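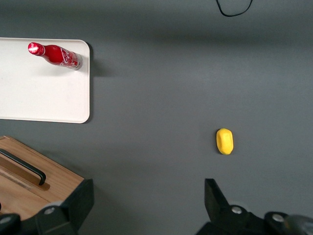 Does a deposit on drink containers reduce litter in small towns?
It may do so, but the studies usually cited for the claim measure how many containers come back to stores, and a return count says very little about what is left on the ground.

Figure 2. A capped Coca-Cola bottle lying on its side in a white plastic tray.

4. What return counts can and cannot show

The case for deposits is often put as if it were settled. A town introduces a charge at the register, the charge is refunded when the container comes back, and the number of containers coming back goes up. We have no quarrel with the last part. It would be strange if paying people for bottles brought in fewer of them. Our doubts concern the step from that result to the statement that streets, parks and river banks are cleaner, a step that the Bailly report takes in a single sentence and that later papers have repeated with the sentence as their source.

The Bailly report compared Ellgate, where a deposit was charged, with Rernport, where it was not. The towns were called "broadly similar." They share a county and a newspaper. Rernport has a ferry terminal, a summer trade that Ellgate lacks, and a beach that the county cleans on its own schedule. Anyone who has walked from the Rernport ferry to the parking lot in high season will wonder how the two could serve as a matched pair. The report gives no table of the features on which they were matched, and our request for one was answered with a copy of the summary.

The litter evidence itself comes from 207 street segments in the two towns, each walked by a surveyor who noted every drink container in view. The segments were picked by Vernum, the firm that ran the return machines under contract to Ellgate. The report describes them as "representative of daily foot traffic." No sampling rule is given. When we placed the segment list on a map, those in Ellgate clustered near the stores that took containers back, and those in Rernport were strung along the harbor road. If people drop less near a place that pays them, a survey held near such places will find a large effect even when the rest of the town has not changed at all. We don't say this was done on purpose. A firm asked to choose streets will choose the ones it knows.

Timing makes matters worse. The first walk was made in summer and the second in February. Fewer people drink outdoors in winter, snow hides what they drop, and the ferry runs a reduced service. The authors reply that the season was the same in both towns, so that any effect of the weather should cancel out. That argument holds only if the seasonal drop is of the same size in each place. In a ferry town it is very unlikely to be. Nor does the direction of the error have to favor one side. A steep winter fall in Rernport would make the deposit look weaker than it is, and snow cleared early from the shopping streets in Ellgate could do the same. We mention this to be fair to the report, whose result might be too small as easily as too large. The design does not let a reader tell which.

A further problem lies in what was being counted. Surveyors logged 3205 containers over the whole study, with bottles, cans and cartons in one total. The deposit did not cover cartons. A separate count would have served as a useful check: if cartons fell as much as bottles and cans did, something other than the deposit was at work, such as new trash cans or a change in street sweeping. The field sheets had a column for container type. It was left blank on most of the sheets we were shown, and the surveyors appear to have been told partway through that it was optional.

The report also leaves out scavenging. Where a container is worth money, some people collect those that others drop. This lowers the count on the ground without changing anyone's habits, and supporters of the policy are right that a clean street is a clean street whichever way it gets clean. The trouble is with the report's wording, which speaks throughout of "changed consumer behavior." Nothing in the data bears on behavior. One store manager's remark that customers "seem more careful now" is quoted in both the summary and the conclusion, and we could find no other support.

We reran the main comparison with the segments close to the return machines removed. The difference between the towns shrank by up to 4 percentage points, depending on where the line was drawn, and in the stricter versions it could no longer be told apart from chance. We would not build much on this either. Dropping segments after the fact is a poor substitute for picking them properly, and a reader who distrusts the original sample has every reason to distrust a trimmed one.

The return figures are in better shape. Machine logs from Vernum agree with the refunds paid out by the stores, and we accept that returns in Ellgate rose and stayed up. They cannot tell us where the containers would otherwise have gone. A bottle that used to go into curbside recycling and now goes into a machine adds to the return count and takes nothing off the street. Ellgate had curbside pickup before the deposit began, and tonnage from that service was requested from the town on 11 Apr 2019. We received totals for all materials combined, which are of no help for this purpose. Until they are broken down by material, the share of returns that was simply moved from one bin to another remains unknown, and the estimates in Section 5 should be read with that in mind.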